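[Brindeck-players] Re: Moving an old colony save into the December update
October 21, 2025
3 min read

> I've got a Brindeck colony going back to the first public build and I'm scared to touch it. Does anyone know if old saves will open after the December update? And is the new harbor map worth starting over for? I'm at 617 settlers and I'd cry if I lost them.

Hello, and welcome to the list! I don't think I've seen you post before, and what a lovely question to come in with. I've been playing on the test branch for a couple of weeks now (far too many late evenings, if you ask my family), so I can tell you how it went for me, though of course things may change before the real release.

My old save opened fine. It took a good long while on the loading bar, long enough that I went and made tea, but every settler was there when I came back, right down to the grumpy baker who refuses to live near the mill. A few roads had lost their names and I had to type those in again. If your town is bigger than 1000 settlers you may get a warning about memory, and you can click past it.

The harbor map is called Gavetora, and oh, I do love it. The fog comes in over the docks in the morning and the boats ring their little bells! You don't have to start over, either. Once your town has 2000 coins in the bank you can send a ship out and found a second settlement there.

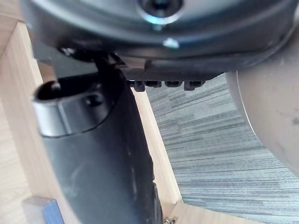

Before you update

Copy your whole save folder somewhere safe, and do it with the game closed. Then turn off any mods. I had trouble with Zerkon, the one that adds extra weather, and my rain never stopped until I took it out and reloaded. The Keane building pack gave me no bother at all, and I have close to every roof in it.

One more thing, and then I'll let you go. Autosave goes back to its default after the update, so look in the options and set it how you like it.

Do write back and tell us how your settlers are getting on, and what you end up calling your harbor!

Warmly,
a longtime list member

We use cookies to remember your archive settings. Accept | Manage
Contact the list owner | Back to top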